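Week 7 - Plastics in the home: moulding, sorting, what happens after

Notes only, slides go up later. Reading is still the Acuña chapter, skip the bit on fibres.

Where we got to last time
Thermoplastics soften when heated, set when cooled, can be done again. Thermosets can't. Most of the stuff in your kitchen and bathroom is the first kind. PP, PE, a bit of ABS. If you're mixing up PP and PE still, go back to the week 3 table, it will be on the test.

Injection moulding, short version
Pellets in the hopper, screw pushes them along a heated barrel, melt goes into a closed steel mould under pressure. Cools. Opens. Ejector pins push the part off. Cycle for a small tub maybe 18 seconds, big items a lot longer, and cooling is most of it. Thick walls = slow cooling = dear. So designers keep walls thin and get stiffness from ribs and rolled rims instead.

The mould is where the money goes. Mondo case study (handout 2): one tool, two cavities, 868 hours of machining and hand finishing before a single part came out. Spread over enough parts it's cents each. Spread over a small run it kills you. Do the sum in handout 2 yourselves, don't copy the answer off the back.

Colour
Masterbatch goes in with the pellets. Pale colours show every fleck of contamination, dark ones hide it. Thats why recycled content turns up in black and grey goods first. Flerkeck tried a pastel range with recycled PP and had to sort by hand, see the cost graph.

Reading a part
Bring something moulded from home to the tutorial, no bigger than a shoebox if you catch the bus. Things to look for:
- parting line, where the mould halves met
- gate mark, usually a small rough dot underneath
- draft, walls lean slightly so the part lets go
- sink marks opposite thick bits
- scuffs and creases, which are wear or handling, don't write them up as moulding faults

Line along the rim on this pink one, and a small round bump on the inner wall:
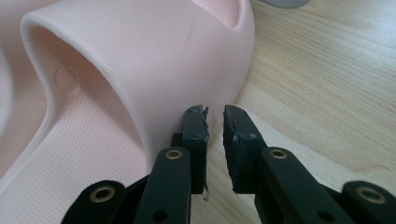

On the Mostton discussion board a reply under last week's notes asked whether draft matters if the mould is polished well enough, and said the plant tour guide told them you could get away with nearly none. You can on very shallow parts. Anything deep will grab as it shrinks onto the core, polish or no polish. Good question, will come back to it with the shrinkage figures.

Sorting and reuse
Float test: PP and PE float in water, PVC and PET sink. ABS sinks too, only just. Fillers muck this up, so a sinking part isn't proof of anyhting. Check the code on the base first.

For next week: handout 3, questions 1 to 8. Show working.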